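28 Mar 2021

Quick one tonight, kettle's on and I have a pile of washing to get through after this. But I said I'd write up the bin thing, so. The bin thing.

Background for anyone new. I rent a corner of a shared office in Lulton, and since January I've been trying to sort it out bit by bit, in whatever half hour I can find. Desk first, then the cables, then the shelf of shame (posts on all of those further back). What I'd put off was rubbish. Boring, I know. But rubbish was the thing making the place feel grubby, even straight after a clean. Carrier bags under the desk. Apple cores in a mug. A big swing-lid bin by the door that everyone used and which ponged by lunch.

The swing-lid has gone. Good riddance. The lid never closed properly and you had to touch it, which, no.

In its place I've gone as plain as I can. One bucket. One bag in the bucket. One bag on the wall by the plant, on a little black hook, so the next one is always to hand. The hook was left over from when I did the coats. I'd been keeping bags in a drawer on the other side of the room, and of course what happened was the full one went out and the bucket sat there naked until somebody dropped a teabag in it.
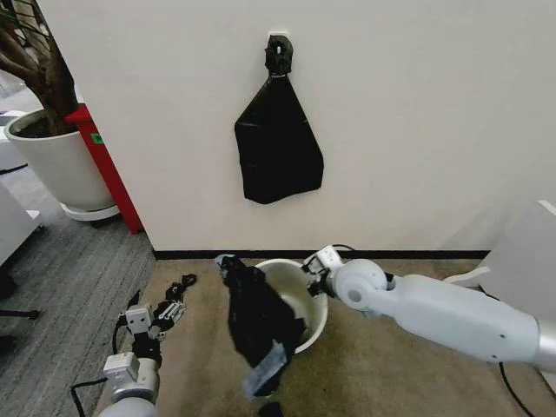

I tried the hook higher up to begin with, near head height, and it looked daft and I kept brushing against the bag. Lower is better. Out of the eyeline when you're sat down, easy to grab when you're on your feet. If you're doing this yourself, hold the bag up against the wall before you stick anything, and let it droop the way it's going to droop. They hang longer than you think.

Knot at the top, hook through it. I did try folding them in squares and pegging them, very neat, saw it on a video. Lasted until the first person wanted one in a hurry. A knot is fine. It's a bin bag.

Floor next. The carpet in there is grey with a fine stripe, hides most things but not tea. So there's a beige mat down along the wall now, and yes beige was a brave choice. It was what Pomare had in the sale and I liked it. It does make that side feel more like a room and less like a corridor. I was going to trim it to line up with the stripe and then didn't. Might still. The plant stays put, it's far too heavy to shift and it's happy in its big white pot, and I sweep the dropped leaves up when I remember.

Right, the bucket. See-through pale green plastic. I wanted a lidded one, had one in the basket from Andbridge for 25 quid, and then thought hang on, it's going to hold banana skins. The bucket was 6. Spent the difference on compost and a very nice sandwich.

Things I like about it:

- you can see from across the room if it needs emptying
- it rinses out in the sink in no time
- it's light, so hoovering round it is no bother
- it's quite a pretty green?? didn't expect to care about that

Things I don't:

- it tips if you catch it with a foot
- bags slide down inside unless you put them in properly

That last one took me a while. What I used to do was shove the bag in, fluff it about, fold the edge over and hope. Then someone chucks in half a salad and the lot slumps to the bottom. What works — open the bag right out first, away from the bucket, get some air in it. Then gather the top in both hands, one each side, and lower it in from above. Let the slack fall over the rim as you go. Work your way round. Push the air out from underneath last, otherwise you get a balloon and it pops back up at you.

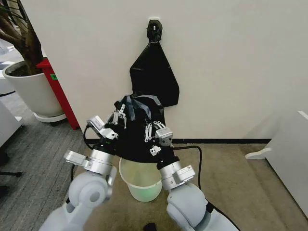
*Fresh bag going on the green bucket, spare on its hook.*

Takes 30 seconds once you've got the knack, bit longer if the bag is one of those clingy ones that won't open. Damp fingers help. If there's a lot of spare round the rim, twist it into a little tail and tuck it under. I've seen people use a big elastic band round the outside, which I may try, only I never have one the right size.

On bag size: go bigger than the bucket looks like it needs. I bought a roll that matched the bucket exactly and there was no overhang at all, useless. Those have ended up lining the boxes in the store cupboard. The 45 litre ones suit me much better, plenty to fold over and plenty to tie at the end.

Emptying is every evening if there's food in it, every other if it's only paper and tea. Tie it, out it goes, spare comes off the hook, new spare goes on the hook straight away. Straight away!! That's the bit I have to be strict with myself about, becuase "I'll do it in the morning" is how I ended up with the apple mug.

Still to do over there: somewhere for the recycling, which is in a cardboard box at the moment and the box is going soft. A dustpan that lives nearby. Something for the plant's saucer, it marks the carpet. I'd like the lot done before July as I'm moving some things over from the Pulutham place then and I dont want to be tripping over bags.

Washing machine's just beeped. Recycling next time, if I've found a box I like.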